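Thu 8 January

The dregs of the holidays are always when I get my tidying urge. The tree has gone out to the kerb, the good glasses are back in their box, and suddenly I can't walk past the table without wanting to clear everything off it and see the wood again. It's been months. We eat at one end of that table and let the other end go to the dogs, and by New Year the dogs had well and truly won.

So on the weekend I made a pot of tea, put the radio on and started at the messy end. Mostly it was paper (there is no bottom to the paper in this house), a heap of Christmas cards I'd like to keep and will probably keep forever, two tea towels, and a manual for the Sinamau slow cooker, which we gave away in the winter before last. Under all of that were the cables.

I don't know how it is at your place, but ours seem to breed in the dark. There was a drawer for them once, then a shoebox to take the overflow from the drawer, and then a canvas bag from the Pritero garden shop to take the overflow from the shoebox. I tipped the whole lot out and got stuck in. It took me 17 minutes just to pull the first good knot apart, and I only know that because I'd set the oven timer for a batch of scones and kept glancing up at it, hoping they wouldn't be ready before I was!

My method, if you can call it that, is to do one cable at a time and not let myself look at the rest. I lay it out on the table by itself, run it through my fingers to see whether it's cracked or gone sticky, and then try to remember what on earth it belongs to. If I know, it gets coiled loosely, a bit bigger than my hand, and fastened with a strip of old ribbon. If I don't know, it goes in a tub on top of the fridge until the end of January, and whatever's still up there by then goes off to the e-waste depot. I used to wind them tight around my fingers like my mum did with wool, but they come out all kinked and won't lie flat for love or money, so loose it is.

I had a look at proper organisers too. Tendent makes a nice one with little felt pockets in a lovely grey colour, and I had it in my basket at the shops for a good while before I put it back. It was 30 dollars, and I already own more jars and tins than any one person needs. The biscuit tin from Christmas turned out to be just the right size, once we'd seen to the last of the shortbread.

The part I liked best was getting down to the table itself. I'd forgotten how pale it is! I wiped it over with warm water and a drop of dish soap, dried it off straight away, and stood there admiring it like I'd planted the tree. I might oil it before the cooler weather comes, if I can find the oil, which is another cupboard and another weekend entirely.

There's still the canvas bag to go, and I've told myself I'll do a few each evening while the kettle boils. The shoebox has gone in the recycling, and the drawer now holds batteries and nothing else, or it did this morning when I last looked.
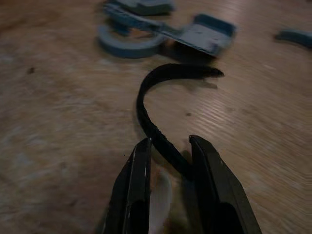

One black cable on the table, still to be sorted.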